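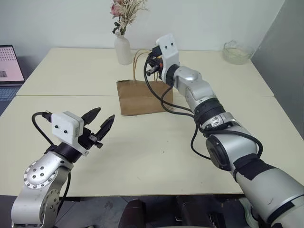 Robotics students spend the spring teaching two arms to handle a paper bag

The advanced robotics class at Skoryk Technical High School has a new favorite subject this spring, and it's the kind of brown paper bag you carry your lunch home in. Eleventh and twelfth graders are working with a pair of robot arms on a project they call Jivum, and they will show it to families and younger students at the school's open lab on 5 May 2021.

The goal sounds simple. The arms have to pick up a paper bag, stand it up, hold it open and put something light inside. Anyone who has watched the students practice knows how hard that gets! Paper folds where you don't want it to, the handles flop over, and a grip that works on a wooden block will crush the side of a bag.

"We started with blocks and we were so proud of ourselves," said senior Antonina Vakulenko, who leads the group working on the grippers. "Then we put a bag on the table and it was like starting the year over. I love it, though. Every bag is a little different, so you can't just memorize one move."

The students guide the arms through the task by hand controls, save each attempt, and use the saved attempts to train the program that will later run the arms without a person driving. By the end of last week the class log stood at 3,577 attempts, and 243 of those were added in a single afternoon when practice ran long and a parent sent up pizza.

Teacher Yaroslav Kuzmenko said the class also moves other household objects around between rounds so the program doesn't get too used to one layout. "Kids will argue for ten minutes over where a vase should go," he said. "Those are good arguments. They're talking about what the robot can see and what it can reach."

Junior Ostap Tymoshchuk has taken on the handles, which are his favorite part and everybody else's least favorite. His current plan is to have one arm hook the handle while the other steadies the opening - it has gone well in slow practice, and he hopes to have it up to full speed in time for visitors.

The class has nine students this year, five of them new to programming. Yanling Xia, a sophomore who got in early after a summer course, writes the code that sorts good attempts from bad ones.

The open lab runs from 4 to 6 p.m. in the Hitov wing, second floor. Visitors can try the controls themselves in short turns, and there is room for 50 people at a time. Sign-up sheets are outside the main office. Students who want to join next year's class should talk to Mr. Kuzmenko before the end of May.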